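How to bring a tired wooden knife handle back to life
by Sidra Zaidi
3/18/18
1,173 shares

I love this job! Half an hour in the kitchen, a rag and a bit of oil, and an old handle feels lovely in the hand again. I learnt it on a drawer full of junk-shop knives from Pivville, and I've been hooked ever since.

Tape up the blade first, with two layers of masking tape. Wash the handle quickly in warm soapy water (no soaking, please!) and leave it overnight to dry. Next day, sand along the grain with fine paper, going gently near the rivets, then wipe off every bit of dust.

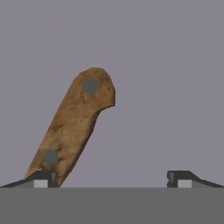 Which oil should I use?

Food-safe mineral oil is the easy choice, and it won't go sticky or smell. Raw linseed gives a richer colour but takes days to dry.

Rub the oil in with a soft cloth, wait 30 minutes, then buff off whatever is left sitting on top. Do it again the next evening. Very dry wood will drink up a third coat, and watching the grain come up is the best bit!

Finish with a little beeswax, worked in with your fingers. Peel off the tape, wipe down the blade and keep the knife well away from the dishwasher. Mine get a fresh coat every July.

30 comments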